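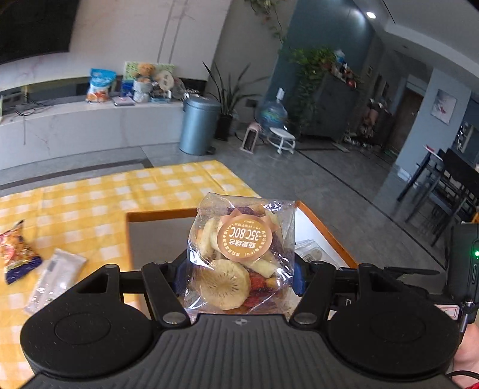
Snacks took up the first half of the June meeting of the Prostcombe hall social group, so I'm putting them first in the minutes too. Solange Coutinho chaired, I wrote things down (badly, sorry, my pen kept quitting) and we got going at 4 p.m. The question was what to put out at the summer open house now that we've agreed to cut back on cookies. I spoke up for freeze-dried fruit and vegetables, the kind in a clear bag where you can see the kiwi slice and the yellow pieces of pineapple and banana before you even open it. People liked that! Solange asked if kids would eat the vegetable ones. Mixed opinions – we'll put out both and see.

Agreed: 50 small bags, ordered through Kostari, as long as the bill stays under $126. I'm placing the order.

Trays and tablecloths. We went back and forth on this for longer than I'd like to admit. Shallow trays won over bowls (the bowls from last year are still at Bavstead, and does anyone want to drive out there?). Checkered cloths for the snack tables, plain for the raffle.

Flyers. Fagundes can print 1,000 by the end of the month. Solange thinks that's too many and I think she's right, but the smaller run costs nearly the same, so we said yes.

Left over from last time: the sticky side door is still sticky. Carried forward again.

Any other business: a request for decaf at meetings – approved very quickly. We finished up at 5:20 and Solange locked up.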